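Erzsébet Gál
February 14, 2025

Right, I promised some of you I would write up the house rules we use for our bin picking station, and I have put it off since October, so make yourselves a cup of tea. This will be a longish thread. I have numbered the posts so you can shout at me about a particular one.

1/ A bit of background first. I look after the picking benches at Fetden, where we spend our days asking robot arms to take mixed everyday objects out of a grey bin. Most of the written standards we have to follow are about keeping people in one piece, quite rightly, and they say very little about how to run a tidy test that somebody else could repeat. So we wrote our own sheet. It began as one side of paper and is now four, and I still think of it as the one-pager.

2/ The people bit comes first on the sheet and it comes first here. Hands stay out of the bin while the arm has power to move. If you want to straighten an object, you stop the arm, you say "stopped" out loud, and then you reach in. I know saying it out loud feels daft when you are on your own at the bench. Please say it anyway! The habit has to be there on the day somebody walks up behind you.

3/ A paused program does not count as stopped. We had a long and fairly heated afternoon over this one when the folk from Ilport came to see us, as their sheet allowed a reach-in on pause and ours did not. They changed theirs in the end, and they were very gracious about it, and they brought pastries the next time.

4/ Next, fix your bin down. A bin that shifts by a finger's width in the middle of a run will ruin your afternoon, and you might not spot it until you are looking at the results at home in your slippers. We use spring clamps at the rear corners. Screws would be stronger, but then people can't be bothered to undo them for cleaning, and the cleaning stops.

5/ Clamps go on the check list at the start of every session. Give each one a wiggle. If it gives, swap it, and put the tired one in the drawer marked TIRED so that the next person doesn't pick it up again. (We really do have a drawer marked TIRED. It also has a stapler in it.)

6/ Now the objects, which is where I get most of the questions. Our rule is that every bin load should mix things that are easy to see with things that are a nuisance. Shiny, thin, see-through, folded, hollow, all of those. If a load is nothing but nice matt boxes, your success rate will look lovely and mean very little.

7/ My favourite nuisances, in case you are putting together a set of your own: sunglasses with the arms folded, anything shaped like a ring, drinks cans, cups lying on their side, and rolls of tape. Tape is wicked. It has a hole you can get a finger into, which sounds helpful, and then the loose end sticks to everything you own.

8/ A load of the sort I mean, with the arm down among it:

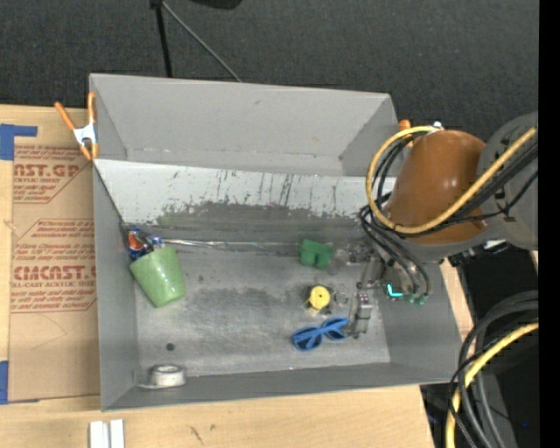 Sunglasses and the ring at the gripper end, cans and cup in the far corner, tape at the front.

9/ Corners are the other half of it. An object in the open middle can be approached from nearly any side. Push the same object against two walls and most of those approaches are gone. So the sheet says that at least one item must start in a corner, every time, and you are not allowed to nudge it out to be kind to the arm. I have caught people nudging. I have nudged. We are all sorry.

10/ Objects touching each other is allowed and encouraged. What we don't allow is balancing things on purpose to make a clever trap. Tip the load in from a tray, let it land how it lands, and start from there. Cârstea, the group we share our object list with, used to lay theirs out by hand, and when we compared notes it was very hard to say whether we were testing the same thing at all.

11/ A small word about wear. Bins get scratched, and scratches and smudges change what the camera makes of the floor and the walls. Some people want to bin the bin (sorry) the moment it looks scruffy. I would keep it. A worn bin is what you will meet out in the world. But do write down which bin you used, and do not swap a worn one for a fresh one halfway through a set of runs, or you will be comparing apples with last week's apples.

12/ Same goes for the lighting, by the way. Leave it alone for the whole set. If somebody wants the blind up, they can have it up when the set is finished.

13/ Cables! I could write a whole thread on cables and I may yet. The rule is that every cable and tube on the arm needs enough slack for the furthest reach and not so much that a loop can hook the rim of the bin. Before the first run, move the arm slowly to each corner and down to the floor, and watch the cables the whole way, with your hand on the stop button. Watch the cables and ignore the gripper. Your eyes will want to follow the gripper, everybody's do.

14/ If you change anything on the arm, even one clip, you do the slow corner check again. Yes, even if it was only a minute's work. Our colleagues at Plostden put that in red on their sheet after a connector came away during a demo for visitors, and I have pinched the red ink idea from them.

15/ Keeping the table clear. I will be truthful, this is the rule we argue over most. The strict version says nothing on the table but the bin. The version we live with says that flat things may stay if they are outside the reach of the arm for that program and can't slide into it. Anything that could roll comes off. Mugs come off. Mugs always come off, and I am looking at one person in particular, who knows who they are.

16/ Logging, the dull but important one. Every attempt goes in the log, including the ones where you stopped the arm yourself. In our last long set we made 2164 attempts, and 57 of those were stopped by a person. It would have been so easy to leave those 57 out and say that they didn't really count. They count. When we read through the notes on them, a good many were people stopping the arm early out of nerves, and that told us the approach speed near the walls was making everybody jumpy. We slowed it down a touch and the room has been calmer since.

17/ Decide before you begin what a success is, and write it at the top of the log. For us, it means the object has left the bin and been put down in the tray. Held in the air for a moment is no good. Held in the air and then dropped back on the sunglasses is very much no good.

18/ Decide as well when you will stop for the day. We stop for a proper check after every 1000 attempts, whatever the arm is doing and however well it is going: fingers, screws, tubes, clamps, bin, and a wipe down. On the last set one of the newer people asked if we could do it at 449 as well, simply because something sounded odd to her, and of course we could. Anybody can call a check. You don't need a reason that would stand up in a meeting, a funny noise will do.

19/ Several of you asked whether all this slows us down. A bit, yes. The start of the day takes longer than it used to, and I do get sighed at. On the other hand I can pick up a log from October and know which bin, which objects, which fingers and who was at the bench, and I could not have said that before we had the sheet.

20/ Things I haven't sorted out yet and would love your thoughts on: how often to retire an object (our cup is looking rather tired, and so am I), whether to weigh cans before each set as they get squashed, and what to do about tape that gets shorter as people borrow it for other jobs. At the moment I have a note on the roll asking them not to. You can guess how that is going.

21/ If you would like the full sheet, send me a message and I will pass it on - it is in plain words, you may copy it and change it as you please, and all I ask is that you tell me what you changed and why. The Ilport changes were better than half of what we started with.

22/ Oh, and one I forgot, which should have been up near the top. Long hair tied back, lanyards off, before you go anywhere near the arm. Put your lanyard in your pocket. I'm off to see about that cup.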